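Gripper closes on nothing and the arm carries on as if it had the part
Asked in Small Robot Arms, September 8, 2026

studon_bench_22
Hello everyone, and thank you in advance for reading all this, I know I go on a bit. I have a Karkamar tabletop arm with the two-finger gripper that came with it, running a simple pick and place job: pick up a small part, carry it across, set it down in a holder, go back for the next one. I left it going over a long weekend in May and it did beautifully, 1,175 cycles without a single complaint.

Since I moved it into its new little corner it has started doing something that worries me. Every so often the fingers close, miss the part completely, and the arm lifts and travels to the holder with nothing in its grip. No fault, no beep, the log says "grasp OK." Last night I went through the log against the parts and found 261 grasps marked OK and far fewer parts moved than that. Worse, one time it had half caught a part and let it go on the way over, and it skittered right past my hand.

Things I have tried: homing again, a fresh calibration, a slower approach, and raising the closing force from 200 to the next step up on the slider (I put it back afterward, it made me nervous). Is the gripper worn out, or is it the camera on the wrist? I'd hate to buy new fingers if they aren't the trouble.

ghoneim_garage
Welcome! I had the same thing and it was the fingers. Just replace them, they're cheap.

truvix_tinkerer
Oh, I feel for you, I spent most of a spring on this one, so pull up a chair. I think you have two separate troubles and they are hiding each other.

The first is the "grasp OK" message. On my arm, with the settings it came with, that message only means the fingers reached the position they were told to reach. It doesn't mean there is anything between them! Look in the gripper settings for the closed position and the minimum gap. If the minimum gap is zero, an empty grip passes every time. Measure your part, set the gap a little under its width, and tell the program to stop and wait if the fingers close further than that. Then test it with no part at all, on purpose. It should stop. If it sails off to the holder anyway, the setting hasn't been saved, and on mine you have to press save twice (don't ask me how long that took to find).

The second is why it misses in the first place, and there I would look hard at what the wrist camera has for a background. Mine was working over a flowered print with more patterns up the walls, very pretty, and the vision software kept finding "parts" in the leaves and roses. My log had 1,388 detections in it and a good many of them were flowers.
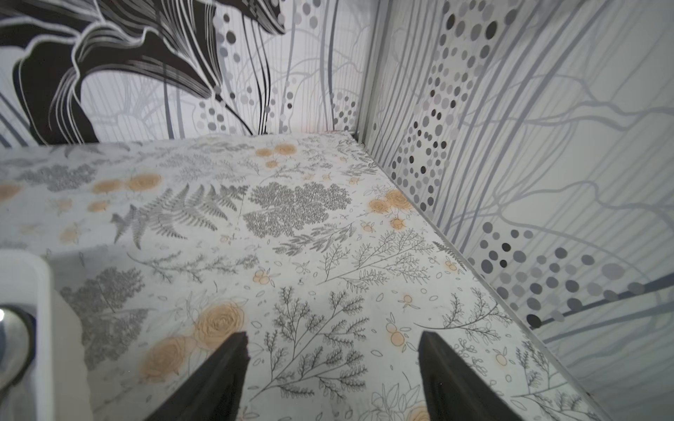 My wrist camera's view, fingers open over the print. The left tip is slightly chipped.

I laid a sheet of plain gray card over the work area, taught the background again, and the false finds nearly stopped. You didn't say what your new corner looks like, but if there is any pattern in it, try the card before you spend a penny. I never did replace the chipped finger, by the way, though I check it now and then.

And please, please keep your hands out while it is moving, even on slow. Hit the stop button before you reach in for a dropped part, and leave the force where it was. Squeezing harder won't help it find something it has missed, and it will hurt more if it finds your thumb.

studon_bench_22
Minimum gap was zero! I set it and it stopped on the very first empty grab. The new corner has striped shelf paper in it, so I'm off to find some card. Thank you both so much.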